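**Ticket 1389: tag sheet "drifts" between runs, Wusgate cell**
Status: reopened (again)
Priority: whatever is below low

09:40. Operator reports the arm placing blocks a bit left of where the Clenum planner thinks they are. Recalibrated. Fine.

11:15. Not fine. Same offset. Compared the log with ticket 428, which was closed in October with the comment "seems OK now", a phrase I'd like banned.

11:50. Re-read the house rules for tagged cells. The relevant ones:

- Calibration sheet stays flat and clear. Nothing rests on it, including "just for a sec".
- One tag ID per object face. No reprints with a recycled ID.
- Don't recalibrate with a block in the gripper.

13:05. Checked the cell mid-run. Rule one is having a rough day. 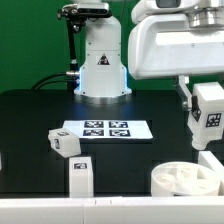
*Wusgate cell, 13:05. Cube overlapping the lower left corner of the tag sheet, block held in the gripper.*

13:20. Cube moved off the sheet, gripper emptied, recalibrated in that order. Offset gone for 2 runs. Not calling it fixed.

13:45. Asked Tseng support whether the planner could refuse to calibrate when a sheet corner is covered. Logged as feature request 1277. Leaving this open until someone other than me has followed the rules for a full shift.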